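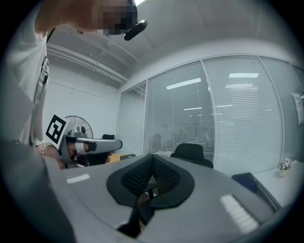 Put the plant on last, a reader of the previous edition wrote to us, and put it at the far end, or you'll be sweeping potting soil out of the cable tray before lunch. We liked that so much that it's now Step 8.

Section 7
Setting Up the Room Around Your Long Table

By this point your Orkeck Long Table should be standing on its own legs with all the frame bolts snug (Sections 4 and 5) and the top wiped down (Section 6). Now comes the fun part! A long white table can pull a whole office together, and a lot of that comes down to what you put beside it, behind it and at the ends of it. Set aside a morning if you can. One person can do everything here except Step 2, which takes two people.

You will need:
Tape measure
Painter's tape
Small level
Soft cloth and the cleaner you used in Section 6
Felt pads (in the bag marked 1076, with the spare bolts)
Chairs, fan, plant and whatever else is going to live at the table

7.1 Placing the table

Step 1. Stand in the doorway and look at where the daylight falls. A long white top bounces light beautifully, and it will also bounce it straight into your eyes if you line it up facing a big window. Turn the table so one short end points toward the brightest window, and people on both long sides get the light from the side.

Step 2. With one person at each end, lift the table and walk it into place. Lift by the frame, just inside the legs.

CAUTION: Do not lift or drag the table by the edge of the top. The edge can separate from the frame under load, and that kind of damage can't be repaired at home.

Step 3. Measure the gap behind the table on any side where people will sit. You want at least 880 millimeters (a little under 35 inches) from the table edge to the wall or the next piece of furniture. That lets somebody push a chair back and stand up. If people also have to walk behind the seated person, give them as much more as the room allows.

Note: Tape the chair zone on the floor before you commit. Sit in it, push back, get up, walk around the table with a full cup of coffee. It feels a little silly and it's the best ten minutes you'll spend on the whole job.

Step 4. Lay the level along the top, first lengthwise and then across, and turn the feet until the bubble sits in the middle. Check both ends. Floors in older buildings can drop more than you'd think over the length of a table like this one, so go back to the first end when you've finished the second.

Step 5. Stick on the felt pads if you have a wood or vinyl floor. Skip them on carpet, where they peel off and turn up in the vacuum cleaner.

7.2 Chairs

Almost any office chair will work here, and they don't have to match. A black chair with a high curved back next to a dark navy one looks great against a white top, and mixing them lets people choose the back height they like. We've seen rooms with old chairs from four different decades that looked terrific.

Step 6. Bring the chairs in one at a time and set them up as follows.

a. Lower the seat all the way, roll the chair up to the table, then raise it until your forearms rest level on the top.

b. If the chair has arms, check that they clear the frame rail. Arms that scrape the rail will leave dark marks on the underside of the table first and on the front edge later.

c. Push the chair in as far as it goes. If the backrest meets the table edge, leave a finger's width between the two and make a habit of parking it there.

d. Stagger the chairs on the two long sides where you can. Knees and bags get a lot more room when the person across from you is a half step to the left.

Note: Tall chair backs hide things. When the chairs are in, go stand where you'll usually come into the room and see what you can still make out on the tabletop. If the answer is "not much," put the taller chairs on the far side.

CAUTION: Keep caster chairs off power cords. Route every cord through the tray under the top (see 5.3) before the chairs go in.

7.3 Air

Step 7. Place your fan. A round standing fan is a lovely thing to have in a bright office, especially in September, when the sun comes in lower and the building has already stopped thinking about cooling.

a. Set it on the floor a few steps back from the table, near a corner or an end, where its cord can reach the wall without crossing a walkway.

b. Raise the head until it's above the tabletop. A fan blowing right across the surface will carry off every receipt and sticky note you own.

c. Point it slightly past the people, toward a wall or up at an angle. The moving air comes back softer and the whole table gets some.

d. Start on the lowest speed and leave it there for a while before you decide it's too weak.

CAUTION: Never run a fan with the grille removed or loose. Unplug it before cleaning the grille, and let all the parts dry fully before you plug it in again.

Note: White grilles show dust sooner than dark ones. We count that as a plus. When you can see gray fuzz on the front, the back needs cleaning too.

7.4 The plant

Step 8. Now bring in the plant! We promised it would be last, and it nearly is. One small pot does more for a long white table than any amount of desk hardware, and a flowering plant in pale purple and white is hard to beat if you have the light for it.

a. Pick a small pot. Cream, pale gray and terra-cotta all look good on white. Anything wider than a dinner plate starts taking up somebody's seat.

b. Set it on one end of the table, well away from elbows. The middle seems like the obvious place and it works for about a day, until the first person wants to unroll something big.

c. Slide a saucer or a cork mat underneath. The finish stands up to drips, but a wet ring left under a pot over a long weekend can cloud it.

d. Keep the plant out of the fan's direct path. Flowers dry out and drop early in a steady draft.

e. Water it at the sink, let it drain, and bring it back. If you have to water it on the table, use a small can with a narrow spout and move papers and electronics first.

Note: A short end that points at the window (see Step 1) is usually the happiest spot for a flowering plant. If the leaves start to look bleached, swap ends.

7.5 What stays on the top

Step 9. Decide what lives on the table and what visits. This takes two minutes and it keeps the table feeling like a table.

We keep ours nearly bare at the end of the day. The plant stays. Everything else goes in a drawer unit or on a shelf; we use a Stomora three-drawer unit parked at the end opposite the plant, with the top drawer for pens and tape and the two deeper ones for projects in progress. Any low unit that rolls will do the job. Check that it slides under the top without touching the frame rail.

Small dark objects are easy to spot on a white surface, so if things keep going missing, choose black or navy for the stuff people share. Black scissors, black tape dispenser, dark stapler. White ones vanish.

Tip: If several people work at the table, give everybody a shallow tray. At the end of the day each tray goes on the shelf with whatever's in it, and it comes back out the next morning exactly as it was left. There's no sorting involved, and that's why people keep doing it.

7.6 Weekly and monthly care

Every week
Wipe the top with a damp cloth, working from the middle out to the ends.
Lift the plant and wipe under the saucer.
Dust the fan grille, front and back, with the fan unplugged.
Push in the chairs and run a cloth along the front edge where sleeves rub.

Every month
Check the level again at both ends.
Tighten the frame bolts by hand, using the key from the bag.
Turn the chairs over and pull hair and thread out of the casters.
Replace any felt pad that has slipped.

CAUTION: Do not use scouring powder, steel wool or solvent-based cleaners on the top. For ink, try a little rubbing alcohol on a cotton swab, test it first on the underside, and rinse with clean water right away.

7.7 If something isn't right

The table rocks when someone leans on one end.
One foot has worked loose. Go back to Step 4 and check the foot diagonally across from the one that lifts. It's usually that one.

There's glare on the top in the afternoon.
Try a sheer curtain before you move the table. If that isn't enough, turn the table a few degrees. It doesn't need to sit square to the wall!

The fan hums through the tabletop.
Its base is touching a table leg. Move it over a few inches.

Chair backs are marking the edge.
See Step 6c. Existing marks generally come off with a damp melamine sponge and a very light hand.

The room still feels crowded.
Take one chair out and live without it for a week. The studio at Huỳnh did this and never brought theirs back.

Replacement felt pads and feet are ordered from Nudance as part 317. Please have the number from the label under the top ready when you write.

Continue to Section 8, Adding a Second Table.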